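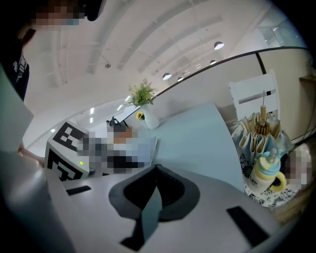 Jarstead has confirmed that its chief operating officer, Asger Mogensen, will leave the handset maker in May. The news reached staff in an email sent at 6:40 in the morning, an hour when few good announcements are made.

Mogensen joined four years ago from the parts supplier Dinetano and was put in charge of getting phones out of the factory and into stores. He managed the first half well enough. The company's last flagship, the Matlala, shipped to carriers on time and then sat in their warehouses until the price came down by $400.

His duties pass to Hjalti Skov, currently head of procurement, who keeps his old job as well. Jarstead called this "a simpler structure." It did not say whether Skov would be getting a second salary to go with the second desk.

The change comes a few months after the company cut 1,000 jobs, most of them in sales and support. Mogensen's email to employees thanked them for their patience and used the word "journey" in both the opening and the sign-off.

He is moving to Enico, a maker of networking gear, where he will be a senior adviser on growth. Enico would not describe the role further, except to say that it is part time and comes with an office.

Jarstead's shares closed slightly higher on the news. The company said it does not comment on movements in its stock.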